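Club Guides > Two-Arm Sorting > 4. First Run

4. First run with the toy bin

1. Put the bin between the two arms and clear the rest of the table.
2. Open both grippers all the way. The start screen may say "ready" before they are open – don't believe it, look.
3. Run the Gresitden script at low speed.
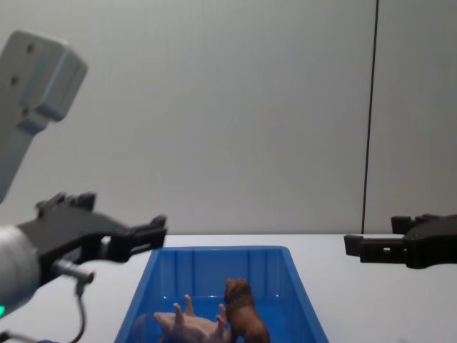 4. Stop after 52 cycles and write down every miss. Leidy Cabrera's notes claim 1,000 clean picks in August. I have yet to see the log.

CAUTION: The soft stop is slow. Keep a hand on the power switch.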